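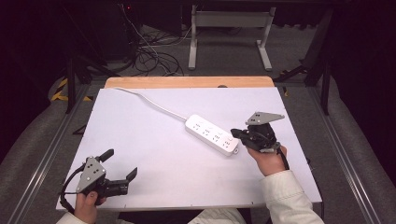 # murnel-notes

Hi! This repo is my pile of trivia about Murnel, the band I've been hung up on since college, cleaned up enough that other people can search it. It started as one text file of questions that kept coming up on the old mailing list (why is the second album so short, who is whistling on "Gerklow", that sort of thing) and it got out of hand.

Right now there are 200 entries. Each one is a question, my best answer, and where I got it.

## What's in here

- `faq.csv` - the main file, one row per question
- `songs.csv` - 39 songs, with every alternate title I've run into
- `sources/` - my notes on liner notes, fanzines and radio interviews
- `disputed.md` - the stuff people still fight over

## Columns in faq.csv

| column | what it means |
|---|---|
| `id` | a number, never reused |
| `question` | worded the way fans ask it |
| `answer` | my words, usually a paragraph |
| `album` | blank if it's about the band in general |
| `source` | points to a file in `sources/` |
| `trust` | `solid`, `likely` or `rumor` |

Please look at `trust` before you quote anything! A `solid` answer came from a band member on tape or in print. `likely` means two sources that don't seem to be copying each other. `rumor` is fan talk, and I kept it in because the rumors are half the fun.

## The Gerklow thing

Yes, I know. Gerklow is the name of a song, and also the town where they recorded most of *Vuorinen*, and the song isn't on that album. It was left off and came out as a B-side the following January. If you filter on `album` you'll miss it, so search the `question` column too. I've gone back and forth on giving it a fake album value and I still don't like the idea.

The whistling is marked `rumor`. The drummer has claimed it and so has the engineer, and I can't tell from listening (I've tried, on good headphones, way too many times).

## Known problems

- 14 entries have no source at all. They came from the mailing list and the archive is gone.
- Lyrics are quoted only a few words at a time. Don't send me full lyrics, I'll just have to take them out.
- The live dates from the first tour are a mess. Two fanzines disagree on nearly every show and I went with the one that had ticket stubs.
- Accented letters in `songs.csv` come out wrong in some spreadsheet programs. Import it as UTF-8 and you should be fine.

## Using it

It's plain CSV, so open it with whatever you like. The files are free to use for anything non-commercial. A link back would be nice, and if you build a quiz out of it I want to play.

## Fixes and additions

Open an issue with the `id` and what's wrong. For new questions, tell me where the answer comes from, even if it's only "I heard it on the radio once" (that goes in as `rumor`, no hard feelings). Scans of the Sevivik tour program would make my year, mine is missing its middle pages.

Last updated 2020-05-13. Next up is the B-sides, then the solo records if I can stand to listen to them all again.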